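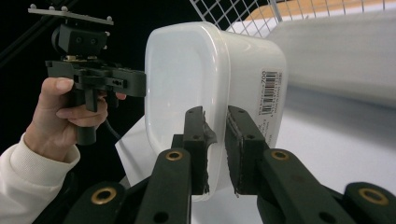 Fig. 1. Recipiente alimentar de plástico branco, com etiqueta e código de barras.

Aula 9. Reutilizar embalagens na cozinha: o que se sabe e o que se repete

Apontamentos para a turma de Economia Doméstica e Consumo. Docente: Josiane Guillot. Trazer lido o texto de Benedicta Darko, pelo menos até à parte das tampas.

1. O ponto de partida

Há uma ideia muito espalhada de que guardar caixas de plástico é, por si, poupar. Desconfio. Quem guarda uma caixa poupa se deixar de comprar outra. Se a caixa vai para o armário juntar-se às que já lá estão, o que se ganhou foi um armário cheio. O inquérito da Ploltico, que metade dos manuais cita, ouviu 257 famílias e perguntou-lhes se reutilizavam embalagens. Quase todas disseram que sim. Pois claro. A pergunta não distinguia entre usar e guardar, e ninguém abriu um armário para ver.

2. Ler o recipiente antes de o elogiar

O da figura 1 tem cantos arredondados, plástico semitranslúcido e um painel rectangular ligeiramente recuado na face larga. Na etiqueta lê-se «700» a negrito. Costumo perguntar à turma o que significa e a resposta vem logo: mililitros. Talvez. Podem ser gramas, pode ser uma referência do fabricante. As linhas pequenas não se lêem na fotografia, portanto não sabemos, e é isso que se deve escrever na ficha. Um número grande numa etiqueta convence depressa de mais.

O mesmo vale para a cor. Branco não quer dizer polipropileno, nem semitranslúcido quer dizer próprio para microondas. Procura-se o símbolo no próprio plástico, normalmente no fundo, e se não houver símbolo não se inventa.

3. As regras que circulam

«Aguenta 100 lavagens.» Em que programa, a que temperatura, com que detergente? A frase aparece no folheto da Handlow sem uma única nota de rodapé.

«Os cantos redondos lavam-se melhor.» Esta aceito, com reservas. A gordura agarra-se menos a uma curva larga do que a um ângulo fechado, mas o rebordo onde encaixa a tampa continua a ser o sítio difícil, redondo ou não.

«Tira-se a etiqueta com óleo.» Às vezes sai, às vezes fica uma mancha pegajosa que apanha pó durante meses. Tamara Rusu defende água quente e paciência. Experimentem as duas coisas e digam-me.

«Cada família deita fora umas 2,000 embalagens por ano.» Pedi a fonte a quem mo disse e ainda estou à espera. A vírgula à inglesa já sugere que foi copiado de algum lado.

4. Critério de trabalho

Para esta cadeira usamos um critério modesto: fica o recipiente que tem tampa própria, que não guarda cheiro e que foi usado no último mês. O resto sai. Zanele Zwane acha um mês pouco, e para quem congela sopa em Novembro tem razão. Aceito outro prazo desde que venha escrito e seja igual para todas as caixas, incluindo as bonitas.

5. Para a próxima aula

Escolher um recipiente de casa e copiar tudo o que a etiqueta diz, sem interpretar. Numa segunda coluna, o que se supõe. Entregar as duas colunas na mesma folha, à mão ou impressa.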